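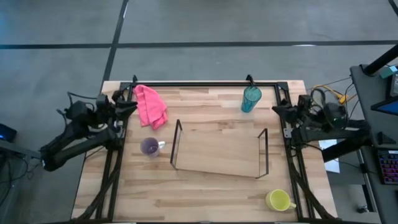
Minutes – page 43

**Nindusthorpe Film Weekend, planning meeting, January**

Present: Razia Ghauri (chair), Rozália Brabec, Chia-jung Fang, Radwa Hegazy (minutes)
Apologies: Wenceslao Olivares

**1. Opening night**
Great news to start with – the Procházka has said yes! We get the big screen from 6 p.m., all 495 seats, and they'll let us use the foyer afterward for the cast and crew party. Rozália to sign the hire form.

**2. Shorts program**
Chia-jung has watched over 100 entries and loved far more of them than we can show. *Gruvumness* is everyone's pick to close the evening (Razia has seen it twice already and cried both times). Running order to be sent around before the next meeting.

**3. Family matinee**
Agreed: 11 a.m. start, cartoons first, costumes very welcome. Radwa to ask the Drunudard about the smaller room.

**4. Flyers**
Print run of 2000 approved. Wenceslao's draft looks wonderful, but the matinee time needs fixing.

**5. Any other business**
Popcorn machine: Rozália to get a second quote.

Meeting closed 8:40 p.m.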